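Filed under: Workshop Tips > Machines > Keeping It Running

I look after the shoe table at Lurthorpe, which means two arms, a pair of slanted shoe stands and a great many black shoes. People keep writing to ask how I keep the grippers from scuffing the leather, so I've finally typed up the notes from my clipboard (the clipboard has coffee on it and I'd like to retire it). Most of it works for any small arm with a two-finger gripper, whatever you've got it picking up.

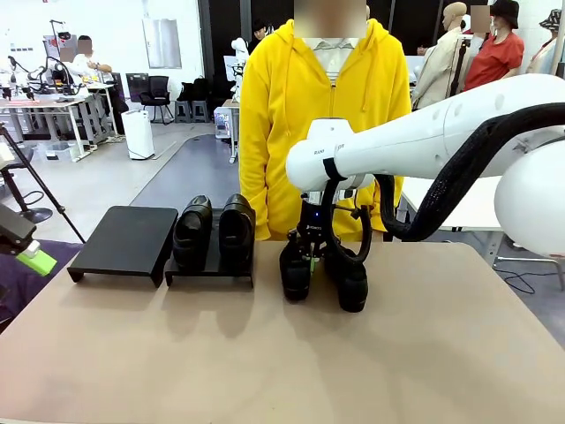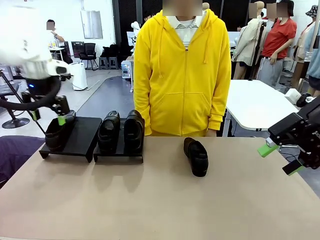
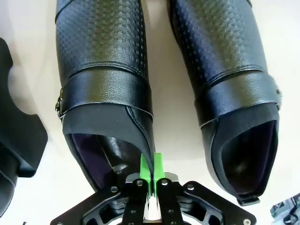
Shoe table, black pairs. First: a pair held up by the heels. Second: one shoe gripped on its stand, one lying on the table. Third: green fingertips on the edge of a boot, from the wrist camera.

CLEANING THE FINGERTIPS

Start with the fingertips, always. If I only had time for one job in the morning it would be this one. Shoe polish is greasy stuff and a new pair of dress shoes comes out of the box wearing more of it than you'd think. After a run of glossy ones the pads get a film on them that you can feel before you can see it. Rub your thumb across the green. If it squeaks a little, you're good. If your thumb slides, get a cloth.

I use a lint-free cloth, barely damp, with one drop of plain dish soap. Then a second cloth with just water, then I let them air dry while I do something else. No solvent! I tried the strong cleaner once, the stuff we use on the metal parts, and it took the grease off beautifully and left the pads shiny and hard, and every loafer that day slid right out. I had to throw that set away.

Wipe in the direction the fingers close. Go gently at the edge where the pad meets the finger, that's where they start to peel.

WHEN TO CHANGE THEM

I change the pads every 3000 grips, going by the counter in the control software. Could I stretch it? On sneakers, sure. But leather edges are thin and stiff and they cut a line across the pad right where the finger pinches, and once that line is there the shoe wants to swing on it like a hinge. You get a nice straight pick and then a shoe that tips forward on the way over to the stand.

Buy your pads in one batch if you can. I got caught in March with one old pad and one new one on the same gripper, a slightly different thickness, and spent a whole afternoon blaming the wrist. Ours come through Kitport, and I write the date I opened the bag on the bag. Swap all the pads on a gripper together, even if one still looks lovely. Put the half-decent ones in a jar for test days.

SCREWS

Little screws back out. They just do, on anything that opens and closes all day long. Every morning I go over the finger screws with the small driver, a light touch, and I'm only checking that they're snug. Don't lean on them.

My trick (not mine, Ülle Kalniņš showed me) is a tiny stripe of paint marker across the screw head and onto the plate next to it. When the stripe lines up, the screw hasn't moved. When it doesn't, you've found your rattle. Use a light color, silver marker on a silver screw is no help to anyone. Ask me how I know.

Stop the arm before you put your fingers anywhere near the gripper, and I mean properly stopped, with the stop button in, and tell whoever is at the computer that you're in there. I say it out loud every time, "hands in," and "hands out" after. It feels silly for a week and then you can't work without it.

CABLES AND HOSES

The cable sleeve running along the arm needs slack, and how much slack is the whole art of it. Too tight and it tugs when the wrist turns over. Too loose and the loop hangs down and sweeps your neat row of shoes off the table, which I have watched happen to a pair somebody had just spent a good while lacing.

What works for me is to run the arm slowly through its farthest reaches, both sides and then all the way down, and watch only the sleeve. Ignore the gripper completely. Wherever the sleeve goes straight, give it more. Wherever it touches the table or the next joint, take some back. Soft straps, the hook-and-loop kind, are much better than zip ties for this. You will be moving them again, and a zip tie pulled hard will bite into the braid.

Once it's right, put a bit of tape on the sleeve at each strap so you can find the spot again. I use the cloth tape from Bermúdez because it peels off without leaving goo.

And the cables on the floor! Get them over to one side, away from where people stand. I'm a shuffler, I don't pick my feet up, and I've pulled a camera plug out with my shoe more than once.

SETTING THE STANDS

The low slanted stands look like they'd stay put on their own and they don't. Each time a shoe is set down a hair too hard, the stand creeps backward. By lunch you're a finger's width out and the arm is putting heels on the edge.

I put small corners of tape on the table top, just an L at two corners of each stand, and nudge the stands back into the Ls whenever I walk past. If your table cover wrinkles, smooth it first and then tape. A wrinkle under one leg will make a stand rock, and it's the most maddening thing to track down. (Flat hand on the stand, press each corner. If it clicks, there's your wrinkle.)

Non-slip drawer liner cut to size and tucked under the legs helps too. Cut it smaller than the stand so the edges don't show up in the camera.

Renzo Valentini likes his stands angled in a touch so the toes point at the person standing behind the table. I like mine square. We have agreed to photograph the layout on our phones at the start of a shift and leave it alone until the end.

HOW HARD TO SQUEEZE

Set the grip for the softest shoe you have out that day and then work up. Everybody does it the other way around, and you end up with a dent in the heel collar of something nice. On our scale I start at 30 and go up by small steps until a shoe will hang still.

Then look at where it's holding. For a loafer or a slip-on I want the back of the heel opening, one pad inside and one out. Boots are fussier. The leather up there is floppy, there may be a lining that bunches, and straps and buckles are right in the way. I stay off the buckle entirely. A pad that closes on a buckle will have a dimple in it forever. If the boot has embossed leather, check the spot afterward in a good light and rub it with your thumb, the raised bits can flatten.

Hang test: pick up the shoe, lift it a few inches, wait for a slow count of six. If it's turning or sagging by then, it will drop on a longer trip. Set it down and move the grip before you touch the force.

WRIST CAMERA

Dust on the lens is half of all my "the arm's gone blind" messages. A puffer bulb first, then a lens cloth, the kind for eyeglasses. Never your sleeve (I see you).

Black shoes are hard for a small camera, and glossy black shoes are worse, because every ceiling light turns into a bright streak across the toe. I've had good luck just turning the shoe a little or switching off one overhead light. Before changing any settings, take a test shot of a matte shoe in the same place. If that one looks fine, your camera's fine and it's only glare.

Make sure the fingertips show in the same place in the picture as they did yesterday. I keep a saved shot to compare. If they've drifted, the camera bracket has slipped, and you go back to the paint-marker trick for those screws too.

END OF THE DAY

Park both arms up and away from the table, open the fingers, and take the shoe out of them first. A pad left closed on a heel overnight takes a set, and so does the heel. Wipe the table cover with a dry cloth, put the pairs back together (left with right, please), and write down anything odd. "Squeaked on the way up" is a perfectly good note. I fixed a dry bearing cover because of that exact note.

I also keep a small tin by the table with spare pads, the little driver, the marker, straps, and a scrap of Illik cleaning cloth. It cost next to nothing to put together and I open it every single day. If you borrow the driver, put it back in the tin.

Next time I'll write up how I label the charging leads, since two of you asked.

Questions or a better tape? Contact us | © Lurthorpe Workshop Tips | Back to top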